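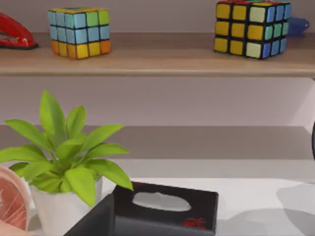 Ticket 381: simulated wrist view does not match the arm
Project: Trarnik (home build, desk arm)
Component: Filtness scene loader
Opened: October 10, 2018
Status: closed, fixed

Symptom
Pick routine runs on the bench but misses in simulation. The gripper stops short of the tissue box by about 32 mm, always on the same side. Joint readings agree with the commanded values.

Tried, no change
Re-zeroed all joints. Swapped the Trillow driver board for the spare. Cut arm speed from 100 per cent to half. Turned shadows off in the renderer, then back on.

Tried, some change
Removed the plant from the scene file. The detector had been taking in part of the leaf that hangs over the corner of the black box, which pulled the box centre to the left. Error dropped but did not clear. Plant put back, as the bench has one too.

Cause
Two faults. The leaf, as noted. Also, the loader was still reading the camera offset from the March calibration, before the bracket was moved. The shelf cubes looked right by eye, so the offset was not suspected.

Fix
Offset file replaced. Detector now fits the box outline from the sides it can see and ignores anything green. Loader prints the calibration file name at start-up.

Left open
Lo controller still logs a timeout on first connect. Retry works. Moved to its own ticket.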